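Search this community
Enter keywords
Community > Pharmacy & Clinical Trials > Working in the Field

Hospital pharmacy tech to trials pharmacy: is the Wollico course worth paying for?

cisville_tech
I've been a tech at a hospital in Cisville for six years, 4 of them in the sterile room. Flastbridge has a trials pharmacy job open and the ad says "formal training in investigational product handling preferred." Wollico sells an online course that claims to cover exactly that. It runs 2 months, mostly Saturday mornings. Their sales page says graduates are "job ready," but I can't find anybody outside the page who says so. Does a hiring manager care about this certificate, or would I be buying a PDF?

unblindedpharm
I'd keep my wallet shut until you've called Flastbridge. "Preferred" in a job ad often means somebody copied the last ad. Ask them which training they accept, and get the answer in an email.

Your sterile room time is worth more than you think. What you probably lack is the paperwork side:
- Drug accountability logs, down to the single vial
- Temperature excursions - who you tell, and what you quarantine
- Keeping the blind when you're the one making up the doses 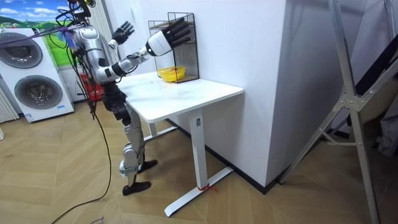 - Returns and destruction, with the sponsor's sign-off

Any decent site will teach you its own version of all that in some six weeks, whatever certificate you walk in with. Get your GCP training done first, as you'll need it anyway.

nightshift_rx
I took it during Ramadan last year and it was ok. The slides were old and the quiz let me retake it until I passed. Got an interview afterwards but they never asked about it, so who knows. See if your employer will pay.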